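Sheet mask

A sheet mask is a piece of fabric or gel, cut to the shape of a face and soaked in a liquid called serum or essence. It is worn on clean skin and then peeled off. Most are sold one to a packet and are meant to be used once.

Material and shape

The sheet may be made of cotton, paper pulp, cellulose fiber or a water-based gel. Openings are cut for the eyes, nostrils and mouth, and short slits along the edge let the sheet fold around the chin and jaw. Thin sheets cling closely but tear easily when unfolded. Some makers add a plastic or mesh backing, which is removed once the mask is in place.

Packaging

The usual packet is a flat rectangular pouch, sealed on all sides. Foil or a foil-lined film keeps the serum from drying out and blocks light. The mask is folded inside, and the front of the pouch carries the brand, the skin type and often a drawing of the mask itself.

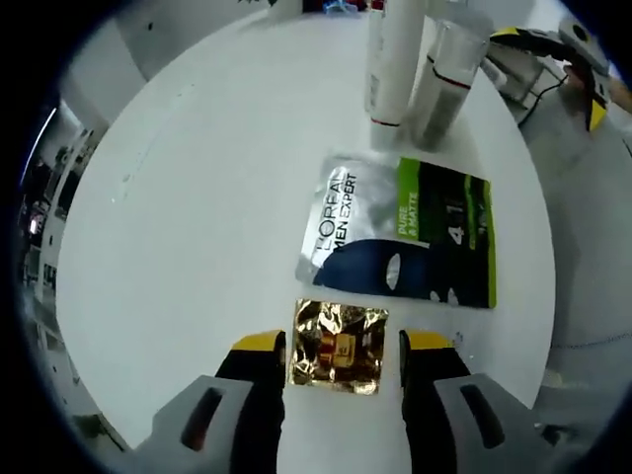 Packets for men tend to use dark colors and short claims about shine or oil. Small square sachets, common for creams and cleansers, hold a single portion and are often given away as samples. In stores, masks hang from hooks or stand upright in trays. The drugstore chain Limness, which began selling them singly in January, stocks 138 kinds, among them the Sukis and Kiltov lines.

Use

The face is washed and dried first. The sheet is unfolded, laid on from the forehead down and smoothed to press out air. Wearing times are printed on the packet and are mostly between 5 and 20 minutes. Serum left on the skin is patted in or rinsed off, depending on the product.

Storage and disposal

Unopened packets are kept flat in a cool place. Used sheets go in the trash and should not be flushed. Pouches that join foil and plastic are hard to recycle. Packaging writer Sixten Berge has listed 121 pouch designs, nearly all of them made from mixed layers.

See also: Clay mask, Facial toner, Sachet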